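In Defense of the Candy by the Register

Every few months somebody at our neighborhood meeting brings up the candy at the checkout counter, and every few months I go home grumbling and eat something sweet. The complaint is always that stores put it there to tempt us while we wait. Well, of course they do! I have been tempted at the same corner store in Prakonville since I was tall enough to see over the counter, and I'd like to say a kind word for it.

My friend Flurina Eberhard, whom I love dearly and who disagrees with me on this, would move every bar to an aisle in the back. She has three children and has stood in line with all of them at once, so I listen when she talks. A tired parent at six in the evening is not in a fair fight, and I'd be glad to see big supermarkets set aside a few lanes with no sweets in them (Wilholm, the one out by the highway, did this in March and the sky stayed up).

But a small shop is another matter. The owner of mine, Gion Stöckli, makes very little on milk and bread, and a good part of his rent comes out of things people pick up without planning to. Take those away and I worry we'd lose the shop along with them, and then where would Flurina send her oldest for eggs?

And then there is the plain pleasure of it. A candy bar was the first thing I ever bought with my own money, and I remember standing there for ages, changing my mind, while a whole line of grown-ups waited behind me and let me take my time.

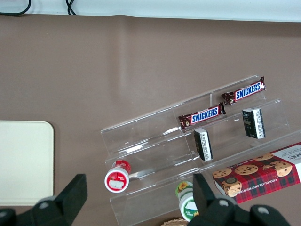
Should a small store have to follow the same candy rules as a supermarket?

I'd leave the small ones alone and ask the big chains for a few candy-free lanes, as they have the room for it and can afford the loss.

Flurina tells me I'm being sentimental, and I suppose I am. I still stop in most evenings on the way home, and I still change my mind at the counter.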